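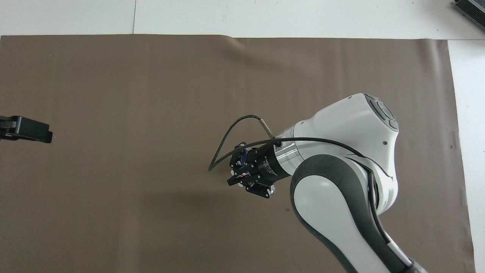
Club arm won't pick up flat card reliably — is it the software?

Posted by Sveva Bellini, January 2022

I help run a sixth-form robotics club and we've entered the Olley challenge, where the arm has to lift thin card shapes off a sheet of brown paper and put them in a tray. The students trained it on 109 demonstrations. In practice it managed 4 pick-ups out of 11, and the misses were nearly all in the same area. One of the parents says we need the paid Telto planning package. I'm not convinced, as the sales page promises a great deal and shows very little. Has anyone got a real improvement out of it?

Charoen Wongsuwan

I'd keep your money for now. We tried the trial version for a term and our score went up by one, which could easily have been luck. Look at the paper first. If it buckles anywhere, the card on top sits at a different height and the fingertips either press down too hard or close on nothing. Tape it down flat, on all sides, and run the same test again before touching the code.

Then check the cable. If it loops over the gripper with a lot of slack, watch it through a full wrist turn — ours tugged at one end of the movement and we blamed the training for weeks.

I'd also want more than eleven tries. You can't tell much from that, whatever the students' graph says.

Sangkhawat7

just get more demos, 109 is nothing. we did loads more and it was fine

Premska

More demos of the same thing won't help if they were all recorded with the card in the middle. Ask the students where they put it each time. Ours swore it was random and it wasn't. Is the tray allowed to move between rounds? The rules changed in September and I can't find the new wording.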